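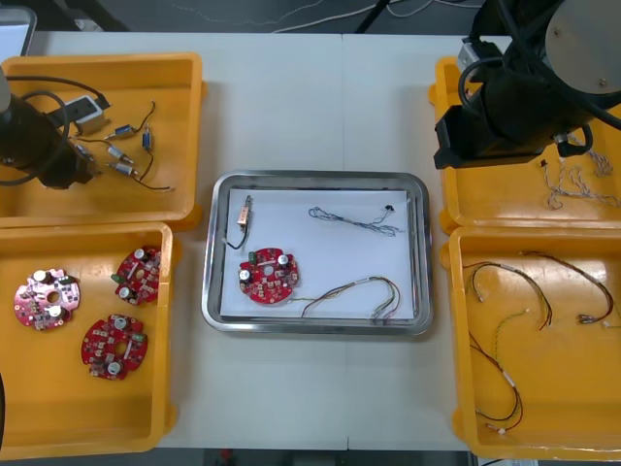
Vegetarian Supper Recipes Wanted for October

The Tidilitz Cooking Circle is collecting meatless supper recipes for its October booklet. The last booklet drew 139 recipes, most of them desserts, and the editors would like more main dishes this time - beans, squash and grains in particular. 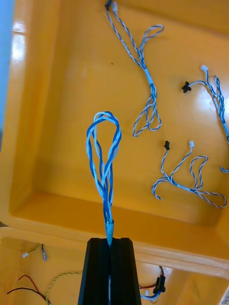
Recipes should serve four and list ingredients in the order they are used. Members who bake the Nurine braided loaf are asked to describe the shaping in full. The strands cross over each other near the top, much as the blue and pale strands of the twisted cable do in its loop, and past instructions have left this step unclear. Oven temperatures should be given in Fahrenheit. Entries may be left at the Allau Street office until 2021-08-15.

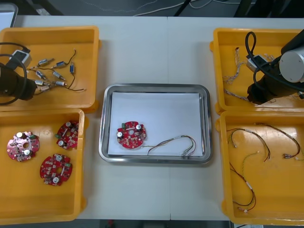 Inger Grímsdóttir writes that the lentil soup in the last booklet needed twice the stated water, and asks that every recipe be cooked once more before printing. The editors have agreed to do so.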